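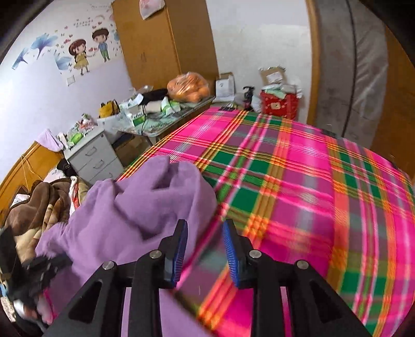
February, a little after nine at night

So today was meant to be the day I finished the Coetzee invoices, and instead I spent most of it in the bedroom with the laundry. I'm not even sorry. I sat down at the laptop after breakfast, looked at the first line (1,768, no idea what for, Tshepo's handwriting again) and decided I'd rather fold something.

It was all heaped on the bed by then. The plaid spread was on, the loud one, pink and green and orange, and I'd dumped things on it as I went past all week. The brown blanket with the swirls was up at the headboard end in a big pile, next to the light bedding I keep meaning to sort into keep and give away. And then my lavender fleece in the middle of everything, all crumpled up. I love that thing and I treat it terribly.

I started with the brown blanket, which was silly, it's the biggest. I did the trick Mom used where you hold two corners under your chin and walk your hands down, and I ended up with a sort of lopsided parcel. Unfolded it, tried again, got a slightly different lopsided parcel. Good enough! It's going in the bottom of the closet where I won't have to look at it until the next cold snap.

Then Tamara called and I was on the phone for ages, walking up and down the hall with a pillowcase over my shoulder. She's fallen out with the people at Ollix over her deposit and wants me to read the contract. I said send it, which I'll regret. She also wants to know if I'm coming to Nokuthula's thing or not, and I said yes before I'd thought about what I'm going to wear or how I'm getting there. Marthinus might drive. Must ask him.

Back to the bed after that. I laid the fleece out lengthwise to get some kind of order into it, but fleece just doesn't want to be flat, it puffs back up wherever you let go.
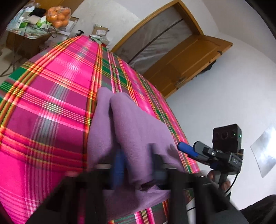

The lavender fleece, bunched in folds on the plaid.

I should say that I do know how to fold. I worked a whole winter at Broltia folding sweaters, and we had a plastic board for it and everything. But those were thin and new and they stayed where you put them. With this I do one side in, the other side in, bring the bottom up, and by the time I've turned around for the next piece it's halfway open again. In the end I rolled it. Rolled it up tight like a sleeping bag and stuck it on the shelf with a book on top. We'll see in the morning.

The gray drawers are next and I'm dreading them. Top one is fine, middle one is so-so, the bottom one I haven't emptied since we moved. There's all the stuff on top too, the little bottles and packets, half of it must be out of date. And the cardboard box down there under the table — I keep saying I'll go through it and then I shove it back with my foot. Kazimír says if I haven't opened it in a year I should just take it out to the trash without looking. Easy for him, he owns six shirts.

Lunch was toast. Then a walk to the post office, cold but bright, and the line was out the door so I turned around and came home again. Still have the parcel. Still have the slip for the parcel.

I did get back to the invoices at four, in fairness. Got through 44 lines and found where the difference was, Tshepo had put 3,582 in twice, once under the Vasex job where it belongs and once under nothing at all. Wrote him a nice message about it. Wrote a less nice one first and deleted it.

Plaid spread goes in the wash tomorrow if it's dry enough to hang it out. Need detergent, stamps, light bulbs for the hall. Call Marthinus about the ride.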